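Table-top helpers wanted at Ziston, September start

We're looking for people who like handling small things with care. Our Guden household objects project is growing, and we'd love to have more hands at the round tables!

The work is simple to learn. You sit or stand at a table, take a few everyday items and arrange them, move them, put them together or take them apart, then set up the next lot. There are 212 items on the shelves at the moment, from kitchen bits to toys and ornaments, and our partners at Nutia keep sending more (we're always happy to open a new box). 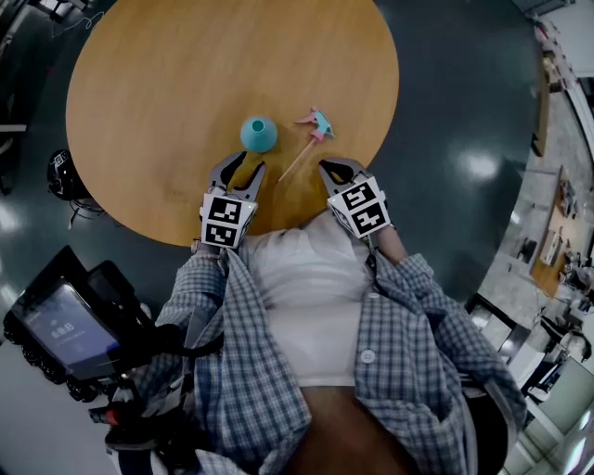 A blue vase and a pinwheel on one of the round tables.

What you'd be doing

Each shift runs 3 hours, with a proper break in the middle. You work through a printed list of tasks at your own pace. Some are one-movers, like shifting a vase to a new spot. Others have several parts and take a bit of patience, and those tend to become people's favorites. Spray bottles are a good case: the trigger head has to go on straight, with that long tube down the neck first.
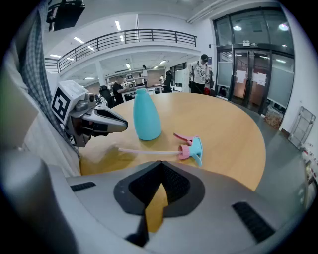

Who we'd like to hear from

Anyone 19 or older who can commit to 100 hours over the season. No experience needed. Students, retirees and people between jobs are all very welcome, left-handers too. You should be fine reaching across a table for a while and keeping an eye on small parts. Wear something comfortable.

How to apply

Send a short note to the Ziston front desk, care of Mitsotakis-Vlachou, with "Guden tables" in the subject line. Tell us which hours suit you and whether mornings before 10 work. A resume is optional. We'll invite you in for a paid trial shift, and you can try a few of the tasks for yourself.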